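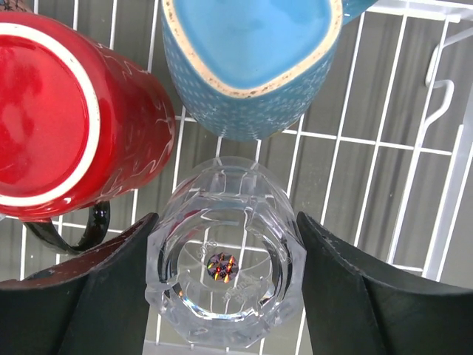
100 | Heat, Air and Herb

# Chapter 7: Dry Herb Vaporizers and How They Heat

When I started behind the counter at Flosell, I had one answer for every dry herb question, and it was "turn it up." Weak vapor? Turn it up. No flavor? Turn it up (yes, really). A customer came back with a bowl full of black ash and a face to match, and I went home that night and took my own vaporizer apart on a towel to see what was going on in there. This chapter grew out of that towel.

You've already worked through oil pens and cartridges, so you know what a coil does and you can tell a threaded battery from a magnetic one. Put most of that to one side for now. Oil sits on or near a heat source, gets thin, and turns to vapor pretty quickly. Dry herb is a pile of plant bits with air gaps between them, and getting heat evenly through a pile of plant bits is a whole different job. Almost every complaint you'll hear about these devices comes back to it.

## What you should be able to do by the end

- Tell a customer in plain words the difference between conduction, convection and a hybrid oven
- Look at spent herb and make a decent guess at what went wrong
- Explain grind, packing and draw speed without reading it off the box
- Suggest a starting temperature and say which way to move from there
- Know when the trouble is the device and when it's the habit

You'll want these terms as we go. I'll use them loosely here and properly later on.

**Oven** or **chamber:** the little cup the herb goes into. I say oven. Manuals go back and forth, sometimes on the same page.

**Vapor path:** everything the vapor passes through between the oven and your lips.

**AVB:** already vaped bud, the brown stuff left over at the end of a session.

**Session device:** one that heats up, stays hot for a few minutes, and shuts itself off.

**On-demand device:** one that heats when you want a draw and then backs off.

## 7.1 The hot pan and the hair dryer

Every teacher has a favorite comparison and this is mine, so bear with me. Conduction is a hot pan. The walls of the oven get hot, the herb touches the walls, and the heat moves across by contact. Convection is a hair dryer. Air gets heated somewhere upstream, you pull it through the herb, and the air carries the heat in with it.

The Bakeo, which you'll meet a lot in the exercises, is a conduction device. It has a small metal oven, a heater wrapped around it, and one button. I'm fond of it as a teaching tool because it's so simple and because it shows its faults so clearly! Pack it badly and you'll get a dark ring around the outside and a green spot in the middle, like a pancake flipped too late. Stir it halfway through and the next draws are much better, and a new customer who sees that happen once will remember to stir for good.

The Sisay is the convection one. The heater sits below the oven, and when you draw, the air goes past the heater first and then up through the load. You taste more in the early draws, and the herb browns more evenly if the air can get through it. If the air can't get through it, you get a hot channel down one side and not much else. So the Sisay asks for a bit more care with the grind, and it punishes people who draw as if they're finishing a milkshake.

Then there are hybrids, which do some of each. Nearly everything does some of each, if I'm being picky. A conduction oven still has warm air moving through it when you draw, and a convection oven still gets hot walls after a few minutes. When a box says "pure convection," I take it as the maker telling me which way the design leans. A good test at the bench is to load the device, heat it, and leave it alone for 60 seconds without a draw. Then open it up (let it cool first, please, I have a small scar) and look. If the herb next to the wall has gone brown while nothing was being pulled through it, then the walls are doing a fair amount of the work.

## 7.2 Why temperature isn't the whole story

People love a number on a screen. I do too! But the number on a dry herb vaporizer tells you what a sensor is reading at one point in the device, and the sensor is usually near the heater or in the oven wall. The middle of the herb can be a good deal cooler, mostly at the start. Draw hard on a convection device and the air may go through too fast to reach the number you set. So two devices showing the same temperature can give you quite different results, and a customer who moves from one to the other will often think the new one is broken.

Moisture comes into this as well. Water boils at 100 degrees Celsius (at sea level, anyway), and a dry herb session runs well above that. If the herb is damp, some of the early heat goes into driving the water off. You get a first draw that feels warm and steamy and tastes like a lawn. Very dry herb has the opposite trouble. It heats fast, it crumbles into dust, the dust goes through the screen, and then the vapor feels harsh. I like herb that springs back a little when I press it.

For a starting point, I tell people to begin low in the range the manufacturer gives, take a few slow draws, and step up when the flavor fades. Going up in small steps is kinder to the throat than jumping straight to the top setting. It also makes you pay attention, and you learn your own device much faster that way. Some of my regulars in Usville never leave the middle setting and they're perfectly happy there, which is fine by me.

## 7.3 Grind, pack, draw

I could write a chapter on each of these, and my first draft did, and it was dreadful to read. So I've squeezed them together.

**Grind.** For conduction, go medium to fine. More little pieces touching the wall and touching each other means heat moves along better. For convection, go medium, and leave some texture so that air can find its way through. Powder is a bad idea in both. It clogs screens and gets in your mouth, and then the customer is back asking why their vaporizer "spits."

**Pack.** Conduction likes a snug oven, full and lightly pressed down. Convection likes a full oven too, but with barely any pressing. Half loads are where trouble starts, and if someone really only wants a small amount, a spacer or a dosing capsule is a better answer than a half-empty oven. Check that the capsule fits before you sell it. I've had to eat that mistake.

**Draw.** Slow and steady. I tell people to sip it like hot tea. On a conduction device a fast draw cools the oven, and on a convection device it can outrun the heater. Either way you end up with thin vapor and someone reaching for the plus button.

### From the repair bench

Ticket 2246 is one I bring out every time I teach this part. The note on it said "no vapor, heater dead?" and the device was a Sisay in lovely shape on the outside. The heater was fine. The screen under the mouthpiece had so much fine dust and old resin on it that hardly any air could pass. With no air moving, a convection oven has very little to work with. We brushed it out, put in a fresh screen, and it ran like it should. The customer had been ready to buy a whole new unit, and a pack of screens would have saved a lot of grumbling.

I've kept the old screen in a jar. It's revolting and students always want to hold it.

## 7.4 Reading what's left over

Spent herb is the best evidence you'll get at the counter, and most people throw it out before they come in. Ask them to bring it next time! Even light brown all the way through means heat and air are both getting where they should. Green in the middle with dark edges points at conduction without a stir, or a load that's too loose to carry heat inward. One dark streak points at channeling, so look at the grind and the pack. Black or gray all over means burning, and at that point you should stop talking about technique and check the device. A failing sensor can let an oven run too hot, and that device shouldn't go back in anyone's pocket until it's been looked at.

A word on price, because it comes up in class. You can buy a thing for 25 dollars that says "dry herb vaporizer" on the package and has an exposed coil at the bottom of the cup. The herb sits right on the coil and it burns. That's smoking with a battery. I won't tell you what your shop should stock, but do learn to spot that design, and be straight with the customer about what it does.

## Before you go on

Try these with a bench unit and the practice herb in your kit. If you're using this book outside a class, check that what you're using is legal where you live and that you're of age.

1. Load a Bakeo snug and run a full session without stirring. Empty it onto white paper and sketch the color pattern. Repeat with a stir halfway through.
2. Load a Sisay with a medium grind, then with a very fine one. Write down how the draw feels each time before you look at the results.
3. Set both devices to the same number and compare the first three draws. Keep your notes for Section 7.6, where we take the sensors out and see where they sit.

Section 7.5 starts with batteries, and with the question of why your session device dies two draws before you're done. Bring a charger cable that you know works.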